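Corarstead home robot simulator: a long review from somebody who just wants the doors shut 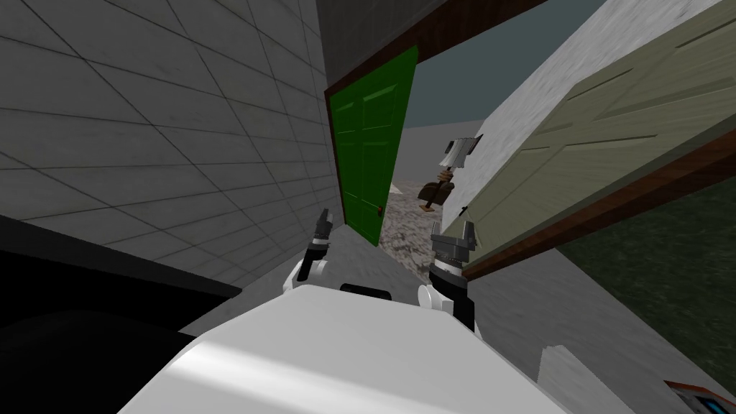
I've been waiting for a robot to do my chores since I was a kid, so when a friend passed me a login for Corarstead (it's a simulator, you run a make-believe robot around a make-believe house on your own computer) I cleared my evening and made a big pot of coffee. The idea is that you try out the chores in software before anybody spends real money on a real machine with real elbows. You pick a house, you pick a robot, you pick a job, and off you go. I went straight for the doors, which sounds dull until you think about how many you go through before breakfast! The house I used most has a shiny green panel door with a little dark red knob, and a second, paler green one, and the white robot has two arms with different grippers on them, a skinny one on the left and a wider one with short square fingers on the right. Remember those grippers, I'm going to complain about them.

First, the good stuff. Setup took me 20 minutes, and I am not a computer person. The menus are in plain English, the house loads fast, and you can save your spot before trying something dumb (I saved a lot). My laptop fan sounded like a hair dryer the whole time, but it does that when I open a spreadsheet too.

Now, can the robot do chores? Well... sort of. I gave it 65 tries at pulling a door closed using the built-in autopilot, and it managed nearly 20 of them. The rest were a mix of missing the knob, bumping the panel with a forearm, and my favorite, closing the door beautifully with itself on the wrong side. A toddler does better. But the ones it got right were really nice to watch, slow and careful, and I'd be happy to have that in my hallway at 11 at night when I'm already in bed.

The skinny fingers are hopeless on a round knob, at least with the settings I had. They slide off. The wide ones do much better, so I ended up turning the whole robot around so it could lead with its right side, and then of course it needed twice the room. You can drive by hand as well, and I got decent at it after a couple of nights, though at that point I'm the one doing the chore, just slower and sitting down.

Dishes are worse. I tried the plate rack job 12 times and gave up with 2 plates put away. Picking up laundry went better than I expected, probably because cloth in a simulator is a lot more polite than my towels. Wiping a counter was the one chore where I thought okay, yes, I'd pay for this. It missed the corners, but so do I.

A few gripes. The view tips over when you lean the robot too far and I got a bit seasick until I found the level button (it's under Camera, then More, why?). Tiled walls and floors look fine, the outdoors part is pretty bare, and there's no sound at all, so you don't hear the thing whack into a door frame. I'd like sound. There's also an add-on pack called Wakness with extra rooms, a garage and a workshop, and I'd skip it for now. The workshop jobs are mostly moving bins from one shelf to another, and the autopilot parked itself against the bench and stayed there.

I've also played with Ovomberg, which looks prettier and has a nicer kitchen, but it crashed on me every time I loaded a second robot. Corarstead never crashed once. If you want to learn how this stuff works, or you've got a teenager who does, get Corarstead. If you're hoping it'll tell you a robot butler is coming next year, I wouldn't clear out the broom closet.

Four stars for the software, two for the robot's door manners. There's an update due in September that's supposed to fix the knob grabbing, and I'll come back and change the score if it does.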